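In Praise of the Small Drawer

I have been thinking about drawers this month, which I suppose is what happens when June comes in hot and the only sensible place to be is indoors with the blinds half down. I don't mean the deep kitchen kind that swallows spatulas. I mean the little ones, the kind that live in a box on top of a desk or a dresser and hold nothing larger than a roll of tape.

My first set came from a shop called Leiva, on the corner where the dry cleaner is now, and it had 18 compartments. I remember carrying it home on the bus, hugging it on my lap like a cake, and spending a whole evening deciding what would go where. Stamps in one, rubber bands in another, spare buttons, foreign coins, the tiny screwdriver for my glasses. By the end of the summer I had forgotten the plan completely. If I needed a stamp I opened drawers until I found one, and more than once I gave up and walked to the post office.

So I came around slowly to the opinion I want to defend, and it is a modest one. A small chest with a few drawers is better than a big one with many, and it is better still if you can see through it.

I know how people feel about see-through storage. A friend of mine says it is like leaving your closet door open when company comes. She has a point when it comes to the perfectly clear kind, the kind you find at Fostari in stacks up to the ceiling, where every paper clip is on display and the whole desk looks like a hardware counter. But there is a middle road, and it is tinted plastic. Smoky brown, or gray-brown, depending on the light. You get the outline of what is inside without the full inventory. It is the difference between a window and a lace curtain, and I have always liked lace curtains.

Smoky plastic and silvery metal on a plain pale surface:

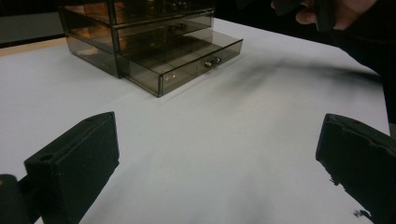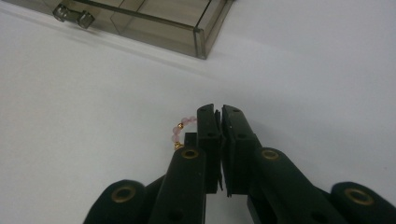
My grandmother would have called that color "sherry glass," and she would have meant it kindly. There was a great deal of it in her house - ashtrays, a cake dome, the lids of the canisters - and for years I thought of it as the color of old people's living rooms. Now I find it restful. It goes with wood, it goes with white, and it forgives a fingerprint or two.

Then there is the matter of knobs. I feel strongly about knobs! A drawer with only a cutout for your finger is cheaper to make and I am sure it is very modern, but a small drawer wants something you can pinch. A bit of metal gives the hand a place to go. When I bought a set from Taltetti a few years back it came with plastic pulls that were glued on, and I spent the first winter gluing them back. A friend swapped hers for little metal ones she found in a jar at a yard sale, 48 of them for next to nothing, and she has been handing out the leftovers ever since. I took 6.

I will admit that tidying can become its own hobby, and not always a healthy one. I once read a page from an outfit called Urau that recommended sorting your desk into 100 categories, each with a printed label, and I had to go and lie down. Who has 100 kinds of anything on a desk? What most of us need is a place for the things we use daily, a place for the things we use now and then, and one drawer where the rest can go and be left in peace. I am a firm believer in that last drawer. Mine has a key in it that fits no lock in the house, a birthday candle, and a very good marble, and I wouldn't part with any of them.

The other thing I have learned is to leave a drawer empty for a while. It feels wasteful, and the temptation to fill it is terrible, especially on a rainy Sunday. But a new set of drawers tells you what it wants to hold if you give it a few weeks. Mine sat on the dresser with nothing in the bottom one until I noticed I kept putting my watch down beside it at night. So the watch went in, and then the earrings, and after that the little tin of hand cream that used to roll under the bed.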